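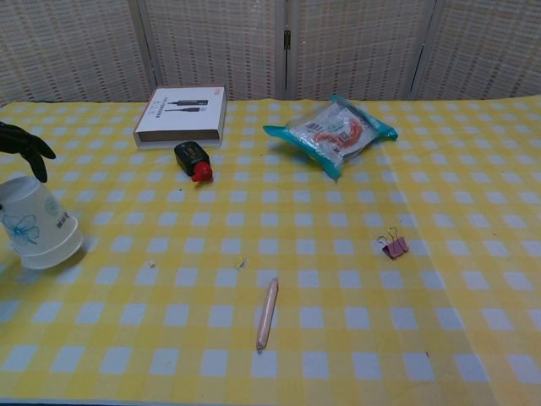 Why should anyone give up their evenings to write a rulebook for robots when the last one is holding a door open, asks Chun-hung Kong, and it is a fair thing to ask before reading any further. Kong went through the previous guide line by line and came back with a list of the parts a working person could follow on a normal day. It fit on an index card. Most of what he struck out had the word "appropriate" in it.

We are asking anyway. Skilgate is looking for people to take part in a paid working group that will write, test and probably throw out large parts of a good-practice guide for robots that handle small things on tables next to people. Cups, boxes, pencils, clips, bottles with caps. It's ordinary stuff, and it is where the existing rules are at their worst.

What is wrong with what we have

The guide we use now is called the Winel guide, after the building where it was written. It has 394 clauses. We counted because we were arguing over how much of it could be checked by someone standing next to the robot with a clipboard, and the answer was 153. The rest asks you to "consider," "take care" or "ensure suitable awareness." We have no idea how you fail a clause like that, and so far none of our sites ever has.

Some samples, so you know what you would be dealing with:

Clause on clearing the table. Says the work surface must be "free of foreign objects." Does not say what a foreign object is. One site reads this as everything except the item being picked up. Another reads it as anything sharp. Crumbs have come up.

Clause on stopping. Says the operator must be able to stop the robot "at any time." Does not say whether the operator may be sitting down, eating, on the phone or in the next room.

Clause on lightweight items. Treats a paper cup as no hazard at all. That may be right. It also means there is no rule on how hard a hand may close on one, or on what it should do if the cup crushes, or on whether a person may reach in and take it back.

Clause on lighting. Gives a brightness figure for the room and nothing for the table.

You may read these and think they are nitpicks. Several people here do. Part of the job is finding out which of them matter, and being willing to say that a rule you wrote yourself in September was a waste of ink.

What you would do

Each session has three parts. In the first you watch a robot work through a set of table tasks with a trained operator. In the second you try to apply a handful of draft rules to what you just saw, on your own, without talking to the others. In the third we compare notes. If two people looked at the same work and one marked a pass and the other a fail, the rule goes back for rewriting or gets dropped.

You will also be asked to sit in the operator's chair for a short supervised spell. You don't need to be any good at it. We want to know which instructions you remember once your hands are busy — our guess is very few, and the draft is far too long if we're right.

Between sessions there is some reading, and one written comment per session. Half a page is plenty. Long comments will be read, though not with more enthusiasm.

Who we want

People who have worked next to machines and have had to follow written rules while doing it. Packing, kitchens, repair benches, labs, stockrooms, sewing floors, print shops. You do not need to have worked with a robot. If you have, say which kind and for how long, and tell us about one rule you ignored.

Technical writers are welcome, with the warning that you will see your sentences cut by somebody who packs boxes.

We would like at least a few people who think the whole exercise is pointless and can say why. We have enough people who believe a guide makes a place safer by existing.

You need to be 18 or over, able to read plain instructions in English, and able to attend in person. The room has step-free entry, and the tables can be raised or lowered. Let us know about anything else you need when you apply and we'll sort it out before your first session.

Who we don't want

Anyone whose job depends on selling the robots or the guide. That includes Gurkier staff. Gurkier is paying part of the cost, and we would sooner say so here than have you find it in the small print. They will see the finished draft at the same time as the participants. They do not get to choose who takes part, and they can't remove a clause. If they try, we have agreed that the request gets printed at the back of the guide, under their name.

Is that enough to keep it clean? Maybe not. Two people on the last project felt that having the maker's money in the room made everyone polite. If you think the same, apply and be rude.

Time and place

Sessions are held at the Chien workshop, on the upper floor. Doors open at 5:30 p.m. and we finish by 8:30 p.m., including a break with food. There is one session a week for ten weeks, and we ask you to commit to at least eight. Bike storage is in the yard. Parking is poor.

Pay

Participants get 40 dollars an hour for sessions, with travel paid on top. Reading time is paid at the same rate, up to 2 hours a week. If you need longer than that to get through the reading, we wrote it badly, and you should send us a note of where you stopped.

Pay does not depend on agreeing with anyone. If you leave early you are paid for what you attended.

Safety during sessions

The rules in force are the current ones, bad or otherwise, plus a few of our own. Nobody reaches onto the table while the arm has power. Long hair and lanyards are tied back or taken off. The stop button is held by a person who has no other task, and that person changes every half hour. You can call a stop at any point, for any reason or none, and you won't be asked to defend it.

We don't claim these are good rules. They are short, and people have followed them.

Recording

Table work is recorded so that we can go back to it when two people disagree. Voices are recorded in the third part only. You will get a consent form that says what is kept and for how long. Read it properly. If something in it is vague, that counts as your first written comment and you'll be paid for the time.

What happens to the guide

We can't promise anyone will use it. Skilgate has no power to make a site follow anything, and we have watched better documents than ours go into a drawer. What we have is an agreement from three workshops to run the finished draft for a season and report which clauses got dropped, by whom and when. Their reports will be published with the guide, whether they flatter it or not.

Your name will be listed only if you want it. You may also have a dissent printed next to any clause, up to 100 words, unedited except for spelling.

How to apply

Send us one page, typed or handwritten. No resume. Tell us:

What work you do or used to do.
A written rule you had to follow that made the job worse, and one that made it better.
How you would check, with your own eyes and nothing else, that a robot had "handled an item with care."
Any ties to a robot maker, dealer or insurer.

The third question is the one we read first. "You can't" is an acceptable answer if you explain it.

Bring your page to the Chien front desk or mail it there, marked Skilgate table group. The desk closes at 4 p.m. We will reply to everyone, including those we turn down, and we'll give a reason that is more than one line long.

Questions about the work itself can go to Chun-hung Kong, care of the same desk. He has agreed to join the group on the condition that he can quit in writing at any time and have the letter included in the guide.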